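# Getting the coffee smell out of an insulated mug

I have been drinking out of the same insulated mug since I moved to Tirkthorpe, and for the first few years I washed it the way I wash everything else, with a squirt of soap and a quick swish while the kettle boiled again. Then one August I made peppermint tea in it and the tea tasted like an old coffee pot. So I finally sat down (well, stood at the sink) and worked out a proper way to clean one, and I've done it this way ever since!

## What you'll need

- Baking soda, 2 tablespoons
- White vinegar, a small splash
- A bottle brush with soft bristles
- A kettle
- A dish towel you don't mind staining

## The overnight soak

Take the lid off first, if your mug has one, and pull out the rubber ring with the handle of a teaspoon. Put the lid and ring in a bowl of warm soapy water and forget about them for now.

Spoon the baking soda into the mug and pour in hot water very slowly, stopping a finger's width from the rim. It will fizz a little at the start and then settle down. Leave the top open. I did once screw a lid on over a hot soak and had a dreadful time getting it off again, so please learn from me on that one.

In the morning, pour it all out, add a little warm water and work the brush around the bottom edge, where the brown ring likes to hide. Rinse until the water runs clear. If you can still smell coffee, swirl the splash of vinegar around for a minute and rinse again, twice if you're fussy like me.

## The outside

Painted and powder-coated mugs want a soft cloth and dish soap and nothing rougher. My sister Mai took a scouring pad to hers and the finish has never forgiven her. Get the cloth right through the handle and along the underside of it, and go once around the rim where your lips sit.

## Drying

Stand it upside down on the towel for an hour, propped on a spoon so the air can get in, then turn it over and leave it open on a table or a board until you want it again. 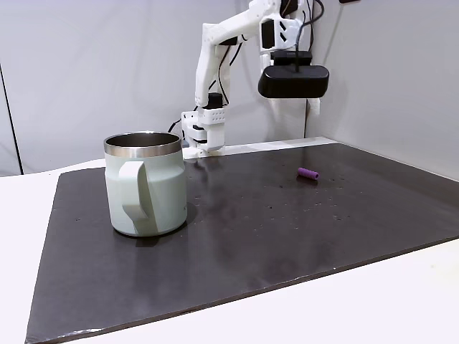
*Page last changed: December 11, 2021, by Regula Aebischer*

A wide loop handle like the one on this mint-green mug is the easiest kind to clean, by the way, as a folded cloth goes straight through. The steel around the top only wants a wipe and a buff with a dry corner of the towel.

I do the full soak every other week in winter and less often in summer, when I'm mostly drinking cold water anyway. Keep the lid in the cupboard next to the mug, never on it, or the stale smell will be back before you know it.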